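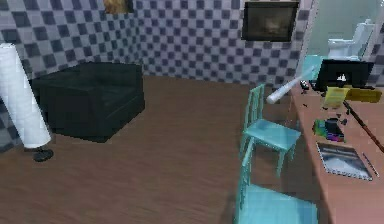
Volunteer With Us | Open Calls

Peer listeners wanted for families starting over in Borkville

Hi there, and thanks for clicking! I run the listening program at Gazi, a small support group for people who've had to leave home because of war and are trying to get their feet under them in Borkville. We started out helping with paperwork and doctor visits, and pretty quickly I noticed that what folks wanted most was somebody to talk to on the drive back.

So I'm looking for new peer listeners. You don't need a psychology degree (I have one, and half of what I use I learned from my grandmother). You do need patience, a couple of free afternoons a week, and decent Ukrainian, Russian or Polish along with your English. If you came here as a refugee yourself, please, please apply.

The work goes like this. You're matched with 3 families and you check in with each of them every week, by phone or in person. Some weeks that's a long talk about a son who won't sleep. Other weeks it's filling out a school form and eating way too much cake. You write me a short note afterward and we meet as a group twice a month to talk over the hard stuff. If something is beyond us, I call the clinic in Clasthorpe and they take it from there.

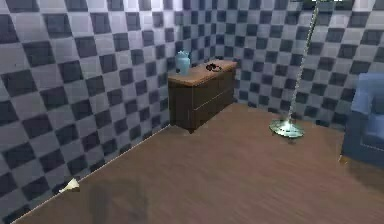 One listener wrote to me after her first winter: I kept thinking I had to say something wise, and then a lady told me she just liked that I called on the same day every week. I still call her, and now she asks how I'm doing.

I read that one out at every training — sorry to anyone who's heard it five times. Training is four Saturdays in a row, and we pay for your lunch and your bus fare. Listeners get 595 dollars a month, or 610 if you're coming in from Irkent, where the bus costs more. It's a stipend and I wish it were bigger.

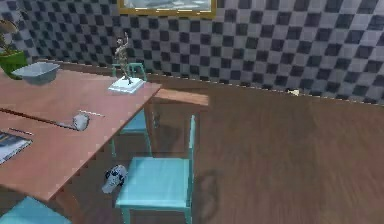 We also ask for a background check, which we cover, and two references who aren't related to you. A former boss is fine, so is a neighbor or a teacher. I'd like people to stay through December if they can, and plenty of listeners have stayed much longer than that.

To apply, send me a page or so about yourself. Skip the fancy cover letter! Tell me which languages you speak, which afternoons you have free, and about a time somebody listened to you well. I answer every message myself, usually within a week, and then we'll set up a call.

Posted 2026-07-07. Open until all the spots are filled.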